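**Ticket 105: Halleck controller loses heading at doorways, Guvico camera profile**

Opened by: Elis Bevan
Assigned to: Arwel Powell
Component: sim bench, camera and controller comparison
Opened: July 2019

**Summary**

Same house, same route, two camera profiles (Parri and Guvico), two controllers (Poltau and Halleck). Three combinations finish. Guvico with Halleck stalls. Renders from the house model:

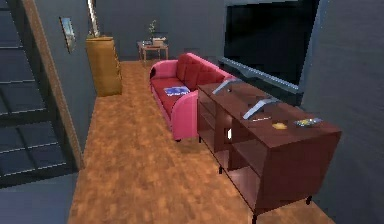
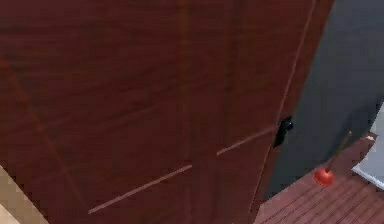
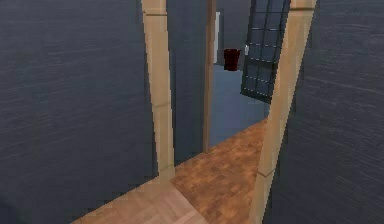

**Steps to reproduce**

1. Load the house with default lighting.
2. Set the camera profile to Guvico and the controller to Halleck.
3. Start the route from the saved pose file, 20 runs, fixed seed.
4. Watch the heading estimate in the log.

**Expected:** controller slows at each doorway, re-plans and carries on.

**Observed:** 18 of the 20 runs stop with `heading_timeout`. The base holds position and the wheel commands go to zero. The planner still reports a valid path.

**Log**

Elis: Swapped Halleck for Poltau and left the camera alone. All runs finished. Swapped back, and the stall returned. I don't think the camera model is at fault by itself.

Elis: Raised the heading timeout to double the default. Base waits longer, then stops anyway. Reverted.

Arwel: Can you attach the controller config? The Guvico profile publishes at 24 frames per second and I want to see what Halleck has been told.

Elis: Attached. The rate field is blank.

Arwel: Blank means it takes the rate from the last profile loaded on that machine. On yours that would be Parri, which is slower. Halleck discards frames that arrive earlier than it expects. It has enough left over on a straight run, but turning through a doorway it falls behind and the heading check trips. Poltau reads the timestamps and ignores the field.

Elis: Set the rate by hand and reran with the same seed. No timeouts. One run clipped a door frame on the way through but recovered.

Arwel: The clip is a separate problem. Footprint padding in the Halleck defaults is too small for this base. Please open a new ticket and link it.

**Resolution**

Rate field is now required in the Halleck config and the loader exits with an error if it is missing. Earlier Guvico/Halleck results have been pulled from the comparison table and need to be rerun. Parri results stand.

**Still open**

- Rerun Guvico/Halleck with the full set of start poses (Elis)
- Check whether the December baseline was recorded with a blank rate field (Arwel)
- Footprint padding, new ticket

Status: fixed, awaiting rerun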